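The summer I finally learned to make bread at home

August 29, 2025

I have been meaning to write this one since June, when I pulled my first decent loaf out of the oven and ate nearly half of it standing up (with far too much butter, and no regrets whatsoever).

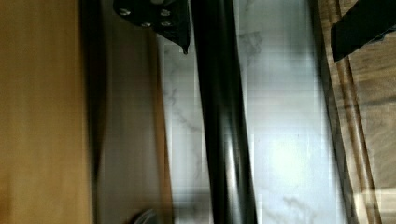

I should say that I had tried before. Years ago I bought a packet of yeast, made something with the weight and charm of a doorstop, and decided bread was for other people. What changed my mind was the little bakery on Segura Street closing for the summer. I had been buying the same seeded loaf there for so long that the supermarket stuff tasted like a sponge, and after a week of grumbling over my toast I thought, well, how hard can it be?

Pretty hard, for a while! The first 2 loaves were flat. The next one rose beautifully and then sank the minute I opened the oven door to admire it. I was following a recipe from the back of a Tarnar flour bag, and it told me to knead until the dough was "ready," a word I now think should be banned from all recipes. Ready for what? I poked at that dough like I was waiting for it to speak.

The thing that helped most was slowing down. I started mixing the dough after supper and leaving it in the refrigerator for 12 hours, covered with a plate, so that the whole business stopped feeling like a race. In the morning it's cool and a bit puffy and much easier to handle, and I shape it while the coffee brews, still in my robe, with the radio on low. I've come to love that part of the day more than I expected to. Even the dog gets up for it.

I also quit adding flour every time the dough stuck to my fingers. Wet hands work much better, and so does a cheap plastic scraper. Mine is a Rollix and it has already lost a corner, but I reach for it constantly. I did add 100 grams of whole wheat to the mix a few weeks ago, and that got me closer to the old seeded loaf than anything else I've tried, although the crust still isn't the same.

Next I want to try rye, which everyone warns me is sticky and bad-tempered. The bakery is supposed to open again soon, and I'll be in line that first morning for my usual, and maybe a cinnamon bun for the walk home. If you have a rye recipe that's kind to beginners, please leave it in the comments, I would be so glad to have it.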